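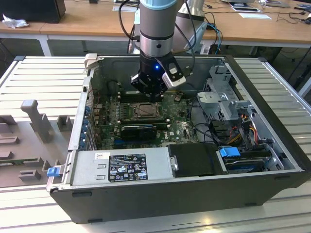 Stivby ノード設定ガイド 第4章 チャネルの開設と手数料予約

2019年9月12日 Pei-shan Kuo
読了時間 4分

この章では、Stivby ノードから相手ノードへ支払いチャネルを開設し、クローズ時の手数料を予約するところまでを扱います。第3章までの作業(ウォレットの作成、ブロックの同期)が済んでいることを前提とします。専用機を自分で組む場合は、先にハードウェアを仕上げてください。マザーボードのCPUソケットにまだクーラーが付いていない段階では電源を入れず、メモリスロットにメモリを挿し、ケースを閉じてから手順1に進みます。既製の小型機に Stivby を入れた方は、そのまま読み進めてかまいません。

4.1 開設前の確認

1. 管理画面の「状態」を開き、同期の欄が「完了」になっていることを確認します。
2. 「ウォレット」で、確認済み残高がチャネル容量と開設手数料の合計を上回っていることを確認します。未確認の残高は開設に使えません。
3. 相手ノードの公開鍵、ホスト名、ポート番号を用意します。Gikero の一覧からコピーする場合は、末尾の空白が入らないよう注意してください。

注:同期が「完了」と「待機」を行き来するときは、時刻のずれを疑ってください。OSの時刻合わせを有効にし、Stivby を再起動します。

4.2 チャネルを開設する

1. 「チャネル」から「新規」を選びます。
2. 公開鍵とホスト名を貼り付け、「接続」を押します。接続できると、相手の別名が表示されます。
3. 容量を入力します。単位は satoshi です。
4. 「手数料率」は初期値の 4 のままにします。混雑時は上げてください。
5. 「公開する」のチェックは、中継を行わないノードでは外します。
6. 「開設」を押し、パスフレーズを入力します。

取引が承認されるまで、チャネルは「保留」と表示されます。この間にノードを再起動しても開設は取り消されません。

注意:「保留」のまま動かないからといって、同じ相手にもう一度「開設」を実行しないでください。二本目のチャネルができ、その分の資金も拘束されます。

4.3 クローズ用の予約額

Stivby は、強制クローズに備えてウォレットの一部を予約します。初期設定ではチャネル一本につき 100 単位、上限は 200 単位です(1単位の satoshi 換算は付録Bを参照)。変更するには次のようにします。

1. ノードを停止します。
2. 設定ファイルの reserve_units を編集します。
3. ノードを起動し、「状態」の「予約」欄で値を確かめます。

注意:0 を指定すると起動しますが、強制クローズ時に手数料を払えないことがあります。

4.4 よくあるエラー

エラー 31「相手が応答しません」
相手が停止中か、ポートが閉じています。Siu ルーターを使っている場合は、「外向き制限」が有効になっていないか確認します。

「容量が下限を下回っています」
下限は相手側の設定です。こちらからは変更できません。容量を増やすか、別のノードを選びます。

「バックアップ先に書き込めません」
Werkon のストレージを指定しているときは、接続キーの期限を確認してください。7月以前に発行したキーは再発行が必要です。チャネルの状態が変わるたびにバックアップが更新されるため、このエラーが出たまま新しいチャネルを開設しないでください。

チャネルのクローズ手順は第5章にあります。

コメント 4件 シェア 31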